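Yellow card carried over from a postponed match, does it count?

Amateur Soccer Help > Rules and Discipline
Posted 12/19/18
Viewed 783 times

flerthorpe_sub

I play for the second team at Flerthorpe and I help with the team sheets. We had an away game at Grosville called off in the second half when the floodlights went out. The score was 2-1 to them. The referee waited, then sent everyone home. The league has told both clubs the match will be replayed in full from 0-0.

Our holding midfielder was booked in the first half of that game. It was his fifth yellow of the season, and in our league five yellows means a one match ban. Our manager says that if the match is being replayed from the start then nothing in it happened, so the card is gone and he can play this weekend. Grosville's secretary told me on the phone that the card stands.

I have read the league handbook twice. It has a page on abandoned matches and a page on suspensions, but neither one mentions the other. The fine for playing a suspended player is 200 and you can lose the points too, so I do not want to guess.
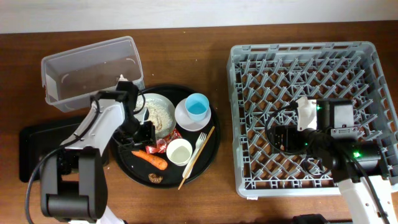 The second part of what I want to know is about the ban itself. If the card does count, does he miss the next game we play, or does he miss the replay against Grosville? The replay has no date yet. Our next game is a cup tie, and some people at the club think league bans don't apply in the cup. We only have a small squad and he is the one player we can't easily replace. Also, two of our goals this season were his, and one of them was in the abandoned match. I assume that one is lost but would like to know.

oldlinesman6

The card counts. I ran the line for a long time and did some disciplinary work for a county league after that, and I never saw a league wipe a caution for an abandoned game.

The result and the discipline are handled separately. The league decides what happens to the result. It can let the score stand, order a replay, or award the game to one side if a club was at fault. The referee's report on cautions and sending-offs goes in on its own form, and it goes in whether the match lasted ninety minutes or twenty. Once that form is in, the caution is on the player's record. Your manager is mixing up the two things. Ask him whether a player who was sent off for punching someone in that game should get away with it and he will see the problem.

On which game he misses, it depends on how your league counts bans. There are two common ways.

Some leagues set a start date. The ban starts a fixed number of days after the offense and covers the next match after that date, whatever it happens to be. If the replay is the first match after the start date, he misses the replay. If it isn't, he can play in it.

Other leagues say it is simply the next competitive match of that team. Then he misses whatever comes first.

As for the cup, look at who runs it. If the cup is run by the same league, bans for yellow cards may or may not cross over, and the rules for that are usually at the front of the cup section and not in the suspensions page. If it is run by a different body, check that body's rules as well. In the league I worked with, cautions stayed inside the competition they were picked up in, but a red card for violent conduct applied everywhere. Yours may be different.

The goal does not count. With a replay from 0-0, goals and appearances from the first game are normally taken off. Some clubs still list them in their own records and there is nothing wrong with that.

What I would do is email the league's discipline secretary. Give the player's name and registration number, the date of the abandoned match, and ask three things: is the caution recorded, what date does the ban start, and which match does it cover. Get the answer in writing before you hand in a team sheet. A phone call is no use if there is a dispute later.

tutano_fc_fan

Just leave him out of the next game. One game without him is better than losing points. We played a guy at Tutano in September who we thought had served his ban and he hadn't, because the game he sat out was a friendly. Friendlies don't count. We got fined 500 and had the three points taken off.

flerthorpe_sub

Thanks both. I have emailed the league. To the second reply, the trouble with just leaving him out is that if the next game turns out to be the wrong one, he still has to serve the ban and we've been without him twice.

Aydoğan

That is right about leaving him out, it only helps if it is the correct match. We had this with a game stopped for a frozen pitch. The league kept all the cautions and the ban was served in the next league game, not the cup. That was our league so don't go by it.

One thing not mentioned yet. Check that the referee's report has the right player on it. When a match is abandoned the paperwork sometimes gets done late and in a hurry, and ours had the number 6 down for a foul by the number 8. If it's the wrong man you can ask for it to be corrected as mistaken identity, but there is a short deadline for that and it runs from when the club is notified, not from the replay. Look at the email your club got with the caution on it. If your club hasn't received one, mention that in your message to the league too.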